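Chapter 4
Batteries and Standby Time

Every portable device carries its own supply of energy, and that supply is small. A designer who adds a brighter screen, a faster radio or a louder speaker has to pay for it out of the same battery. This chapter looks at where the energy goes when a device is in use and, just as important, where it goes when the device is doing nothing that its owner would notice.

After working through the chapter you should be able to read a battery label, estimate running time from average current, and explain why two devices with the same battery can last for very different periods.

4.1 What the label tells you

A battery label normally gives a voltage and a capacity. Capacity is stated in milliamp-hours, written mAh. A cell marked 400 mAh can supply, on paper, 400 milliamps for one hour, or 4 milliamps for 100 hours. In practice the figure was measured at a fixed temperature and a fairly gentle load. Draw the current faster, or use the cell outdoors in December, and you will get less.

Capacity alone does not let you compare batteries of different voltages. For that you need energy, in watt-hours, found by multiplying the voltage by the capacity in amp-hours. Airlines and shipping firms set their limits in watt-hours for this purpose.

4.2 The cost of waiting

Consider a small wireless remote, the Hestico, used as a running case in this book. It has one button, a radio and a 400 mAh cell. Pressing the button wakes the radio for a fraction of a second at 32 milliamps. The rest of the time the remote sleeps -- or is supposed to.

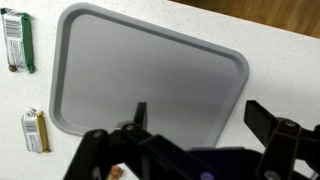
Cyrill Kuster remarked, after reading a draft of this section, that his students always start with the radio, and that they should be made to measure the sleep current before they touch anything else. The advice is sound. A remote that is pressed a few times a day spends nearly all its life asleep. If the sleep current is 2 milliamps, the cell is flat in a little over eight days even if the button is never pressed. Cut the sleep current to a hundredth of that and the same cell could, on paper, last more than two years.

Sleep current comes from several places: the processor's clock, the voltage regulator, a sensor left powered, a resistor tied to the wrong pin. Section 4.5 shows how to find each one with an ordinary meter.

4.3 Average current

The useful number for any device is its average current. Multiply the current in each state by the share of time spent in that state, then add the results. Divide the capacity by this average and you have the running time in hours. Treat the answer as an upper limit -- cells age, and they lose a little charge even on the shelf.

Terms used in this chapter

capacity, duty cycle, internal resistance, self-discharge, sleep current, watt-hour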